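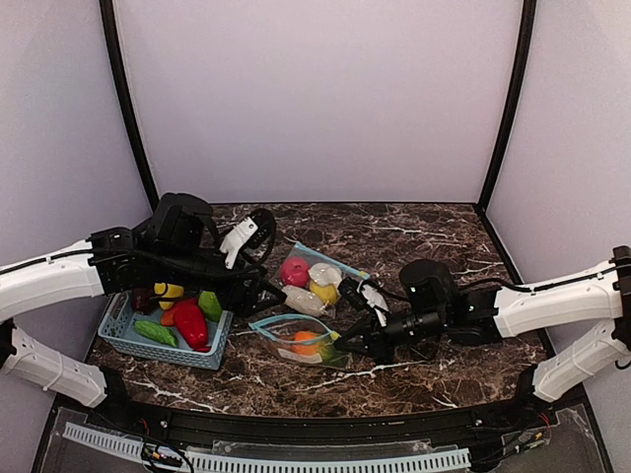
濃い茶色に白い筋の入った大理石模様の天板

模様と本物のあいだ

昨年の7月、台所の天板を替えた。見積もりは二社から取り、どちらの担当者も最初に聞いてきたのは予算で、次に聞いてきたのは「石がいいか、石に見えればいいか」だった。私は答えに詰まり、それからしばらくこの質問について考えることになった。

世の中には石に見えるもの、木に見えるもの、革に見えるものがあふれている。床も壁紙も手帳の表紙もそうである。こうした素材は長いあいだ「まがいもの」と呼ばれ、趣味のよい人は避けるものとされてきた。私の父もその一人で、木目の印刷された棚を見ると必ず爪で叩いて音を確かめ、黙って首を振った。

しかし私は、模様を刷った素材を一律に低く見る考え方には賛成できない。問題にすべきなのは、売るときの説明と、傷んだときの扱いである。

まず説明について。家具店の売り場では「大理石調」「オーク柄」といった言葉が使われる。「調」も「柄」も正直な言葉だと思う。ところが通販の商品名になると、この一文字がよく落ちる。「大理石テーブル」と書いてあり、ずっと下まで読んでようやく表面材の種類がわかる。安いのだから察しろという売り手の言い分もあるだろうが、察する責任を買い手に預けるのは筋が違う。表面材は商品名のすぐ隣に書くべきである。

次に傷みについて。本物の石は酢やレモンで曇り、ワインを吸う。手入れの面倒を考えると、小さな子のいる家や、料理を毎日する家には向かないことも多い。刷りものの天板はその点で気楽だ。ただし、欠けたときに弱い。石なら欠けても中は石だが、刷りものは下地が出る。店で弱点の説明を受けたことは、私の経験では一度もなかった。二社のうち一社に補修の方法を尋ねると、担当者は少し黙ってから、補修用のペンがありますと言った。

知人のコーリー・コスティガンは内装の仕事を長くしていて、この話をすると反対意見を述べた。彼によれば、模様の素材が安く手に入るせいで、無地の素材を選ぶ人が減ったという。白なら白、灰色なら灰色の板で足りる場所にまで、石や木の絵が貼られる。そう言われて近所を歩いてみると、確かに銀行の受付にも歯科の待合室にも石の模様がある。必要があって選ばれたようには見えない。

この指摘には一理ある。模様は隣の模様とぶつかる。床が木目、天板が石目、扉がまた別の木目という部屋は、どれも悪い品でなくても落ち着かない。模様を一つ入れるなら、まわりの壁は淡い無地にしておくくらいでちょうどよいと思う。

それでも、石の模様を好む人に石を買えと言う気にはなれない。石は高く、重く、運ぶのにも人手がいる。借家では初めから選べない。好きな見た目のものを払える値段で使うことは、恥じるようなことではない。父の棚の話に戻れば、父が首を振った木目の棚は、いまも実家の廊下で本を載せている。父が自慢していた無垢の棚のほうは、暖房のそばに置いたために反ってしまい、扉が閉まらなくなった。

作り手に望みたいことが一つある。模様の繰り返しをもう少し長くしてほしい。広い面に同じ筋が3回出てくると、どうしても目がそこへ行く。費用がかかるのは承知しているが、買う側が毎日見るのは品番や価格ではなくその面である。

結局、私は石目の天板を選んだ。次に替えるときは無地にするかもしれない。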